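Taltex Grip Sim, Two Months In

January 4, 2021

I started the trial of the Taltex grip simulation package in October and have since moved to the paid seat. Several readers asked for a write-up after I mentioned it in the post on calibration jigs. These are my notes on version 2 of the package, running on one workstation with a mid-range graphics card. I paid for the license myself.

What you get

The download is a physics core, a renderer, a small library of grippers and arms, and a task editor. The stock library covers two-finger parallel and angular grippers and one suction cup. Importing your own gripper means supplying meshes, joint limits and a friction value for each contact pad. Mine took an evening, most of it spent finding out that the importer reads lengths in meters and my meshes were in millimeters. The importer gives no warning. The gripper loads, the solver runs, and the fingers are somewhere far outside the table.

The task editor is a form with a preview pane. You choose a surface, a set of objects, a start region for each object and a goal condition. Goal conditions are limited to position, orientation and "held above height." There is no "inserted" condition in this version, so peg tasks have to be faked with position plus a tolerance. Sakda Srisuk posted a script on the user forum that does this properly, and I'd take his over the one in the manual.

Contact model

Most of my time went here, and it is the reason to buy the package or to skip it. Contact is computed at a fixed step, and the step is set per project. At the default setting, a rigid block held between two pads creeps downward. With the step halved, the creep drops to a level I can ignore for pick-and-place. Halving it again made no difference I could measure, and the run time got a lot worse.

Long blocks gripped near one end are the harder case. The block wants to pivot about the line between the pads, and the stock pads resist this less than my real rubber ones do. There is a torsional friction parameter, documented in one line in the appendix. It defaults to zero. Set it to something.
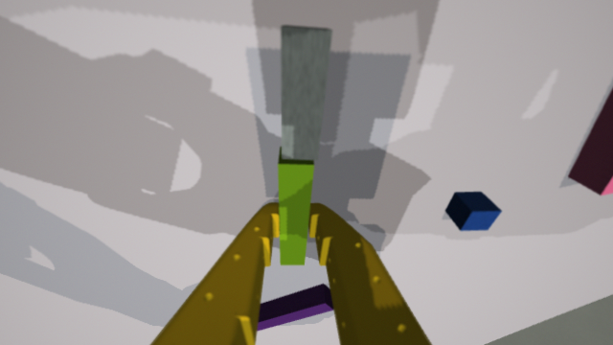 I ran the same set of block tasks with torsional friction off and then on, 100 episodes each way, same seeds. With it off, the failures were nearly all rotation in the grip during the lift. With it on, those mostly went away, and what was left was the planner clipping a neighboring block on approach. The second kind of failure I can fix in my own code. The first kind I can't, so this one parameter decided the purchase for me.

One caution on seeds: the seed fixes object placement and lighting, but it does not fix thread order in the solver. Two runs with the same seed will agree closely and will not agree exactly. If you need bit-identical runs, there is a single-thread flag. Expect to wait.

Rendering

The renderer does hard shadows and flat materials well. Light position can be randomized per episode, along with color and surface texture. Soft shadows are listed as a feature, but on my card they cut the frame rate below 60 and I left them off. If you train a vision model on the output, vary the lights more than the default range does. My first detector learned to treat shadow edges as object edges, and it took me a week to see why it was so sure of itself.

Camera placement is free, including cameras attached to the wrist. The wrist camera inherits the tool transform, so check the sign of your tool z-axis before you generate a large batch. I did not check. That batch is gone.

Depth output is clean, too clean to be useful as is. There is a noise model, but it is plain Gaussian and looks nothing like what my depth sensor does at object boundaries. I add my own dropout along edges as a post step.

Price and support

The single seat is $680 a year. That includes updates and e-mail support and does not include the soft-body add-on, which I haven't tried. Support answered all three of my tickets. Nuanchan Duangkaew handled the one about the torsional parameter, confirmed that the default is zero, and sent a table of starting values for common pad materials. I have asked whether that table can go into the manual. The ticket is still open.

License activation requires a network connection at first launch and again after any driver update. If your lab machine is offline, ask for the file-based license before you pay, as switching later means a new order.

Compared with what I had

I used Nistum before this. Nistum loads faster and its scripting interface is better laid out, with sensible names and no hidden unit conversions. Its contact model has no torsional term at all, and I had worked around that by shrinking the pads and raising the friction, which broke other things. For mobile bases or anything where grasping is a side issue, I would still use Nistum.

Open items

Mesh collision on concave parts is slow. I split mine into convex pieces by hand. The built-in splitter produces slivers that catch on each other.

Logs are written in a binary format and the converter drops the contact normals. Wanpen Phromma has a patched converter, linked in the forum thread on logging.

The preview pane leaks memory. Restart it between long editing sessions.

Next I want to import the wide-jaw gripper and rerun the block tasks with its pads. Numbers will go up as a separate post, with the project files attached.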